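Clurnorwood Community Help > Home Office > Lighting

White desk glare at night, which bulb?
Posted by Razia Bajwa, Saturday, January 24, 2026

I work at a white table under a ceiling fixture with a 2000 lumen bulb. After dark the surface is tiring to look at, and anything plastic on it picks up a shine.

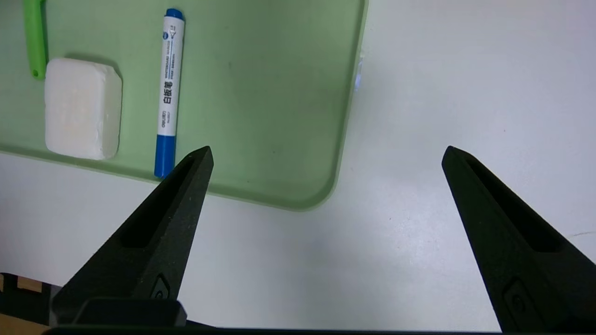 Dae-han Ko
Check whether the fixture has a diffuser. A bare bulb reflects as a hard spot whatever its output. Moving the light to one side of your seat also helps.

Oluf Ketilsson
Output first, then placement.

1. Fit a dimmable bulb and lower it until white paper is comfortable to read. I stopped at 1011 lumens.
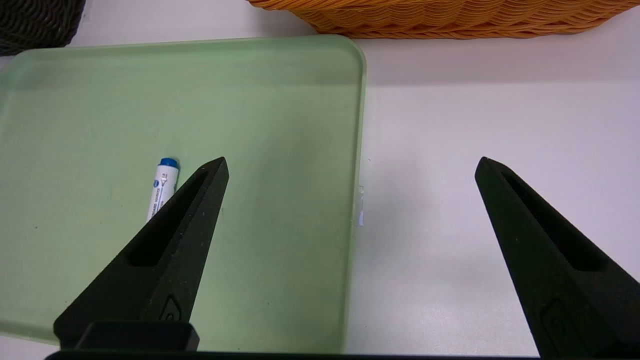
2. Keep glossy items out of the area between you and the lamp. Matte surfaces matter less. Wicker, for one, hardly reflects. 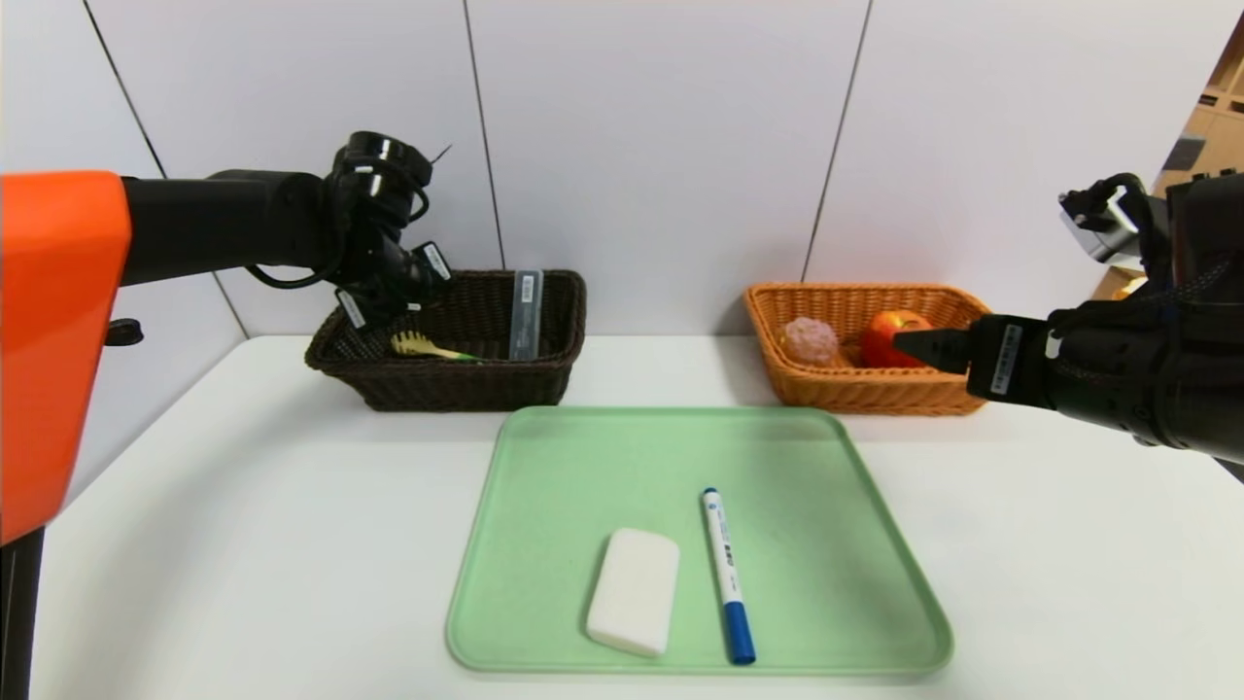

3. Add a desk lamp with the head below eye level. Mine is a Batiretti, 61 cm tall at full extension.

Check that your dimmer is rated for LED loads. Older ones flicker at the low end.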